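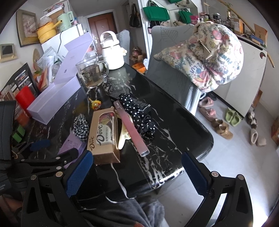
How long do people keep a box after it is empty? Most of the boxes in our survey were thrown away within a week, but those with a lid or a window were often kept for more than a year.

**Figure 2.** Small packages on a black marble tabletop, with a chocolate box near the front and a long pink tube beside it.

### 4.2 Keeping and discarding of small packages

The household diaries described in Section 3 give us 1,914 entries from 244 households in Trornbridge and Nusia. Each entry records one package, the day on which it was emptied, and the day on which it left the home, if it did. We asked the participants to write down only packages that can be carried in one hand. Bottles and tins were left out, as both towns collect them under a deposit system and people treat them in another way.

The first result concerns the lid. A package which can be closed again stayed in the home much longer than one that must be torn. This agrees with the earlier interviews by Ogbonna in Châu, although he worked only with older couples and did not separate paper from plastic. In our material the difference is also present among young persons living alone, and it is larger in Nusia than in Trornbridge. We do not have a good explanation for this last point. The flats in Nusia are smaller, so we had expected the opposite.

The second result concerns the window. Boxes with a clear part, like the one in Figure 2, are usually designed for the shop, where the buyer wishes to see the goods. At home the same feature has another use. Several participants wrote that they put thread, keys or letters in such boxes and could find them again without opening. One participant in Nusia kept batteries in a row of three and wrote the date on each lid. A diary from Trornbridge mentions a box which came with biscuits and which was afterwards used for seeds, then for buttons, and at the end of the study for seeds again.

Packages received as presents form a special group. People kept them even when they could name no use for them, and the diaries often mention the giver – a sister, a neighbour, a former colleague. Bråten and Kapoor call this "keeping for courtesy". We find the term useful, but it covers only a part of what we saw, for many boxes were kept long after the giver had moved away or the contact had ended.

Follow-up interviews were held in September with 35 of the households. Each interview lasted 40 minutes and took place at the home of the participant. We asked to see where the kept packages were stored. The top of a wardrobe and the lowest kitchen drawer were the most common answers. Open surfaces were named less often, and then mainly for packages still in use.

It should be noted that the diary itself may change behaviour. Two participants told us that they threw away old boxes on the first evening, as they did not wish to write them down. Such cases make the keeping times in our tables shorter than they would be otherwise. The problem of packages bought before the study began is treated in Section 4.3.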